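Monday, September 3, 2018

Took the day off and drove out to the open day at Horneo. I had meant to go last year and didn't. It is a long drive for a look inside a shed, but the notice said they would be running the arms and that people could ask questions, and I have wanted to see one working up close since we started talking about them at the shop.

Left after breakfast. Fog on the flats as far as the Rovevdale turnoff, then clear. Stopped for petrol and a pie and ate the pie in the car park with the door open. The new bridge is still down to one lane and there was a man with a stop sign who kept us a good long while. I got to Horneo just after they opened the gate, and parked on the grass beside a row of utes.

The building is bigger than it looks from the road. The front half is offices with carpet and a kitchen, and the back half is the workshop. They gave us a sticker to wear and a pair of safety glasses, and a sheet with the order of the day on it. The glasses were too tight over my own and I had a mark on my nose all afternoon.

First was a talk in the lunchroom. A man from the company went through what they do, which is mostly handling work for small factories – picking parts out of a tray, loading a machine, stacking what comes out. He said most of their customers have never owned a robot before and don't have anybody on staff who can program one. So the way they work now is to show the arm the job by hand, over and over, and let it learn from that. He said the job they were showing us had been done 406 times by hand before they let the arm try it alone. Someone asked why that number, and he said they were aiming for 400 and a few extra got done on the last afternoon before anyone checked.

I liked him for that. The last talk I went to about machinery was all slides with arrows on them.

After the talk we were split into groups and mine went to the workshop first. There were 4 stations marked out with tape on the floor. Two had arms running, one was being set up and one had a fellow showing how they make the fingers. It was louder than I expected, and the noise wasn't the arms so much as the compressor in the corner and the fan. They had the roller door up, which helped.

At the first station the arm was moving small castings from a bin to a rack. It was slow. I timed it against myself in my head and I would have beaten it easily, for an hour at least. It picked up two castings together once and stopped, and the woman running it put one back and started it again. She did not make a fuss about it. She said it does that when they lie flat against each other, and that a person has the same trouble but sorts it out with a thumb.

I asked if I could hold the handset and she let me. You squeeze and the fingers close. There is a bit of delay, not much, but enough that I kept squeezing harder than I needed to. I tried to set a casting on the rack and put it on the edge, and it fell off. A boy from the high school group had a go after me and did it first time. 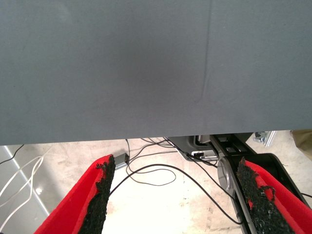 The fingers were what I had come to see, because the thing that holds us up at Zemier is grip. Our parts come off the line with a film of oil on them, and everything we have tried either slips or marks the finish. The fellow at the finger station makes his own and changes them when they are done, and he was happy to talk about it. I was most interested in the pads. The ones on the red fingers have a coarse black lining up the inside faces, rough as a kitchen sponge to look at, and it goes ragged up near the tips, with a bit of red showing through on one side. I asked what he does when a pad gets to that stage and he said it depends on the job. For the castings he would keep going. For something with a polished face he would swap them, and he keeps a second pair made up so the arm isn't standing idle while the glue sets. He goes through 2 pairs in a busy month on the castings. I wrote that down on the back of the order sheet, along with the name of the glue, and I have gone and left the sheet somewhere. I hope it is in the car.

He reckoned our oil would be trouble for a coarse lining. It would hold well to begin with and then soak it up. He suggested a plain rubber with grooves cut across it, so the oil has somewhere to go, and said we should try it by hand with a pair of pliers before spending money on anything. That seems a sensible thing to do and I am a bit annoyed we hadn't thought of it. I could do it on Wednesday if the line is quiet.

We also talked about cables. He said most of the stoppages they get in the first weeks at a new place are a plug that has worked loose or a lead that has caught on something, and very few are the arm itself. At Zemier we would have to run everything overhead. There is no room on our floor, and the forklift comes through that gap all day.

Lunch was a sausage in bread and a can of drink. I sat on a pallet out the back beside a couple who run a nursery up past Brennan. They want something to move seedling trays, and they have been quoted twice for a conveyor that would not fit in their tunnel. They had asked at the front desk about soil getting into the joints and been given a brochure. We compared brochures. Theirs had a price in it and mine didn't.

The afternoon was the part about how the arm learns, and I followed perhaps half of it. There is a camera down near the fingers so the machine gets the view from its own hand, and another one back on a stand. Whatever the person does with the handset is saved along with what the cameras saw. They played some of it on a screen. It is odd to watch, as everything swings about when the hand turns, while the fingers stay in the same spot at the bottom. The young woman explaining it said that the bad tries are kept as well, with a note on them, and that they had argued over whether to use them. She thought they should. I would have thought the opposite, but she has done it and I haven't.

A man in a good jacket asked how many people one arm replaces. It went a bit quiet. The answer was that in the last place they fitted out, the two on that bench had been moved to inspection and were still there. I don't know how much to make of that. It was a fair answer to give and I'd have liked to hear it from the two on the bench. At our place we can't fill the bench job at all, we have advertised it since before winter, so it is a different question for us. I still thought about it on the way home.

What I did not get was a clear idea of cost. I asked twice. It depends on the part, the guarding, who does the teaching and whether we want them to come back. They can do a trial on our own parts if we send a box down, and they would film it for us. They have nothing free before December. I said I would take it back to the shop and ask.

Came away at the time the sheet said it would finish. They were already pulling up the tape. I gave back the glasses but forgot the sticker and wore it into the supermarket at Brennan, where the girl on the register asked me if I was a visitor.

Light traffic home. Stopped once to stretch my back. The one-lane part of the bridge was on a green light by then with no man, and I went straight over.

Things to do:
Find the order sheet, or ring and ask the name of the glue.
Pliers and grooved rubber, try on the oily parts and some wiped ones.
Measure the height under the beam above bench two for cables.
Ask about sending a box of parts down. Mixed good and bad ones, they said, the same as come off the line.
See whether the nursery people's brochure is on the website, the one with the price.

Home before dark. Leftover soup and toast. The dog had got into the recycling while I was away and there was cardboard all down the hall, so I picked that up and put the bin out. Rang my sister about Sunday, and she can't do it, so it will be the week after. Bed early.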